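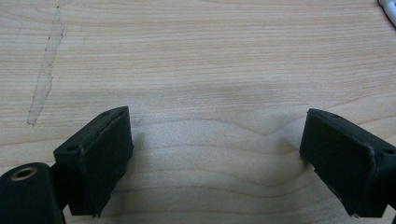 Photo: Mingxuan Shao

Tavusico Match Tracker, second version: review
By Paora McKinnon
Feb 24, 2020

The Tavusico is a GPS unit for soccer players, worn between the shoulder blades in a stretch vest. It records distance, top speed, sprint count and a heat map. I used it for one preseason and the first part of a league season with Henare, a semi-pro side that plays a flat 4-4-2 and trains on two fields of different quality. I play right back.

Setup takes one charge and one firmware update. The unit has a single button and two lights. It needs a clear view of the sky for a minute or two before kickoff; if you switch it on in the locker room, the first part of the warm-up is lost. The vest sizes run small. I take a medium in most shirts and needed the large.

Distance is the strongest figure. I walked and then ran the inside lane of a 400 meter track for 8 laps at mixed pace. The unit gave 3,210 meters against a true 3,200. Later units may differ, but mine repeated that result closely on a second day.

Speed is less steady. On straight runs the readings agree with timing gates. On short bursts with a hard turn, such as a full back recovering after an overlap, the peak is clipped and the sprint is sometimes not counted. The sprint threshold is fixed at 25 km/h in the basic plan. For a center half that setting is too high to be of much use, and the option to change it sits behind the team plan.

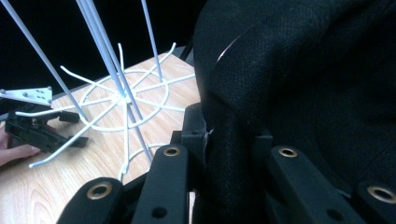
The heat map has to be lined up with the field by hand, by dragging four corners over a satellite view. At our home ground the satellite view is older than the current field markings, so the map sits a few meters toward the far touchline. You can save a ground once it is corrected. Switching ends at halftime is handled properly if you mark the break in the app, and badly if you forget.

I compared it with the Virkthorpe pod, which two of our midfielders wear. Over one full half the two agreed on distance when worn together in the same vest. The Virkthorpe counted more sprints and has the better battery. Its app is slower, and it will not export a session without an account.

Export from the Tavusico is a plain CSV file, one row per second. It opened in Idico without changes, apart from the time column, which is in UTC and has no label saying so.

Faults during the test: one failed sync, cleared by a restart, and a charging clip that no longer holds firmly. The vest has been washed after every session and the seams are sound.

Recommended for outfield players who want distance and position data. Wingers and full backs who care most about sprint counts should try the Virkthorpe first. Goalkeepers will get very little from either.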